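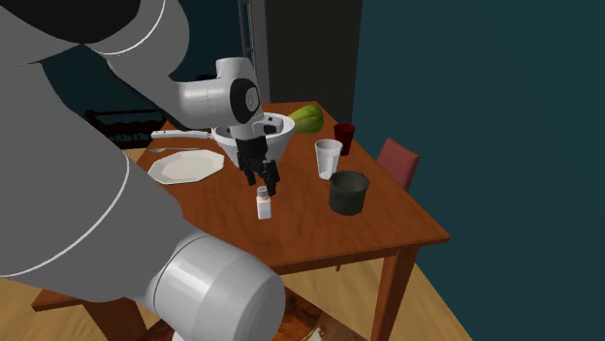
June 12, 2017
Posted by Cillian Keane
2 comments | 38 shares

Bench two, bowling machine, day whatever. Continuing from the page with the tea on it.

Where we left off: the Pitgate club's machine throws a lovely straight ball for a while and then, with no warning and a fresh junior in the net, sends one down the leg side at head height. Alois Grabner, who coaches there and brought it in on a sack truck, calls this "variation". The parents have another word.

Stripped the head this morning. Two wheels, upper and lower, each with its own motor. Upper wheel fine. Lower wheel has a flat worn into the tyre you can feel with a thumbnail. I had blamed the speed control all last week and written so, in ink, on the previous page. Leaving it there as a lesson to somebody.

Hyun-seo points out that she said "tyre" on the first afternoon. I have checked the notebook and there is no record of this. She has now added one.

Before swapping anything, ran a base set so we'd have something to compare with. 100 balls, same dimpled practice balls, same dial settings, fired at the sheet hung on the back wall with a chalk square on it. Square is at good length height, or what Hyun-seo and I agreed was good length height after a discussion I won't copy out. Result: 38 outside the square. I would have guessed half that. Most of the strays went low and left, a few went high, and one found the gap between the sheet and the wall and is still in there.

Pattern of the strays: they come in clumps. You get a run of perfectly decent deliveries and then three bad ones nose to tail. Tae-yang thinks it's down to where the flat happens to be when the ball arrives. The wheel spins so fast that I'd have expected this to average out into a general wobble, but he drew it on the back of a delivery note and it looked convincing, in the way that things with arrows do. Not proven. Parking it.

Fitted the spare lower tyre from the Karagiannis box. It went on with the usual amount of language. NOTE for next time: warm the tyre in the sink first, hot tap, ten minutes. I know this. I have written it in this notebook before. I did not do it, and have the knuckle to show for it.

Second set, new tyre, everything else left alone. Better! Then worse. First half of the set was as tidy as you like, nearly all of it in the square, and I had started composing the email to Alois. Then they began drifting up the sheet, one after another, a bit higher each time. Stopped before the end. So no proper count for the second set and please nobody quote one.

Beril came over, looked at it for less time than it took me to explain it, and put her hand on the tilt clamp. Loose. The whole head was nodding back a hair with each ball. The clamp bolt had a washer missing. The washer was on the bench, next to my mug, where I'd put it so as not to lose it.

Tightened, washer in. Third set abandoned for lunch and then for the rain, which comes in under the shutter at exactly the spot where the feeder stands.

Feeder, while I think of it. The chute still sticks when the balls are damp. Alois says the juniors have learned to thump it. There is a dent in the chute that agrees with him. The bend is too tight and there's a lip at the join that catches the seam, on balls that have a seam. I've filed the lip down and tried a handful of wet ones from the bucket, all of which dropped through, but a handful is a handful. Hyun-seo wants to swap the chute for the wide one off the old Bastasov machine. It would fit. It is also orange. I have asked her to put it to Alois herself.

Serial plate on the motor housing cleaned up enough to read at last: 3739. Writing that here so that whoever phones about brushes has it to hand and doesn't ring me at home.

Arguments had today, for completeness:

Whether we should be testing with real cricket balls. No. Maker's label says no, the wall says no, the window in particular says no. Tae-yang maintains that the club use real ones the moment we're not looking. Quite possibly. Then the club can buy the next tyre.

Whether the swing setting does anything. Turned it all the way over, fired a few, and watched them go gun-barrel straight. Turned it the other way, same. Beril says indoor distance is too short to see it. I say the knob is connected to nothing but hope. Cover's coming off tomorrow to settle it. There's a bun riding on this.

Whether it is fair that Prarnbridge got the good machine and Pitgate got this one. Outside the scope of the notebook, but discussed at length.

To do:
Third set in full, 100 balls, clamp checked before and after. Mark the clamp with a paint line so we can see if it creeps.
Look behind swing knob.
More wet balls down the chute. A whole bucket.
Spare washers, a bag of them, kept somewhere that isn't next to my mug.
Get ball out from behind sheet.
Ring Alois and tell him it won't be ready for the colts' evening. Hyun-seo has volunteered me.

Later. Rang Alois. He took it well and asked if he could have it back anyway "just for the seniors", on the grounds that they have helmets. Told him no. He asked what the odds were of a bad one. Told him about the 38. Long pause, and then he said that was still better than his opening bowler.

Comments (2)

Beril Kocabaş: It was a currant bun, and I want it written down before the cover comes off.

Hyun-seo Woo: Ball retrieved from behind the sheet. There were three in there.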